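Evening course: Building a small arm at home
Notes for session 4, Mon 21 October
Tutor: Jabari Khaemba

Welcome back, everyone, and thank you for sweeping up so nicely last time! Tonight is all about the gripper, and in particular about its joints and bolts, which I know sounds a bit dry after the fun we had with the motors, but I promise you'll be glad of it when your arm starts picking things up at home.

Start with the linkage. Each finger is carried on flat plates, and the plates turn on bolts, so every bolt in the gripper is doing one of two jobs: it either clamps two parts hard together, or it lets one part swing against another. Please mark yours before you tighten anything (a dab of paint pen will do). If you clamp a swinging bolt as hard as a fixed one, the finger will stick, the motor will strain, and you will spend your evening blaming the software, as I did for most of June. 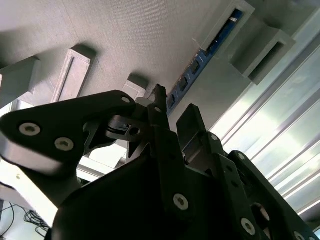

For the swinging bolts, tighten until the plate stops wobbling and then come back by a small amount, perhaps an eighth of a turn. Move the finger by hand through its whole travel. It should feel the same all the way along, with no gritty patch in the middle. Davoud Tabrizi, who took this course last year and now helps on the bench, likes a thin washer on each side of the plate, and I have come round to his way of thinking.

Cables next. Leave a generous loop near the wrist and turn the joint slowly to both ends before you tie anything down. I'd sooner see an untidy loop than a tight one, though do keep it well clear of the fingers!

Those of you following the Zonham plans will find the finger drawings on sheet 11. If you're building the Gamar version, the link plates are 54 mm between centres, so don't borrow a plate from your neighbour without measuring it first.

To do before next week:
Fit both fingers and check that they close evenly.
Open and close the gripper 144 times with nothing in it, then go over every bolt again with the hex key.
Write down any bolt that has worked loose, and bring the list with you.

Kettle goes on at the usual time, and do bring your own mug if you can.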